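**Week 5 — Grip failures, or: the pants did nothing wrong**

Last week's reading was the Gurnmont incident report, which a few of you claim to have finished. Short version: the Pono cell folded clothes for 197 cycles, then dragged a whole stack onto the floor and logged every item as "placed."

The cause was dull. The controller judged a grasp by finger gap alone. If the fingers stopped before fully closing, it assumed it had cloth. A thick seam stops fingers very nicely. So does a jammed linkage, and so, on cycle 108, did somebody's glove. (Empty, thank goodness. Read the safety note twice.) 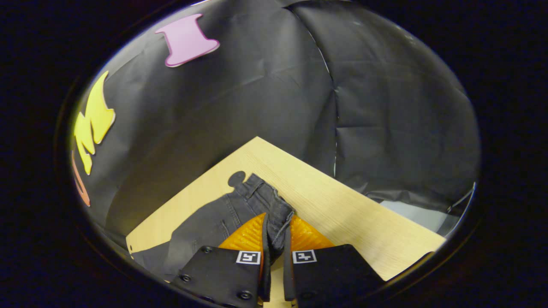
Gap tells you that something is between the pads. It doesn't tell you what, how many layers, or whether it plans to stay there. Denim is worse than T-shirts: a pinch near the waistband can feel solid while the rest of the garment pulls it loose on the way up.

Chi-keung Kao's fix was a short test lift, then a second gap reading. It slowed the cell down, and management grieved.

**For Thursday**

- Read Choi, section 5, on slip. Skip the history part — everyone does.
- List two faults the test lift would still miss.
- Bring your Ureck logs, including the embarrassing ones.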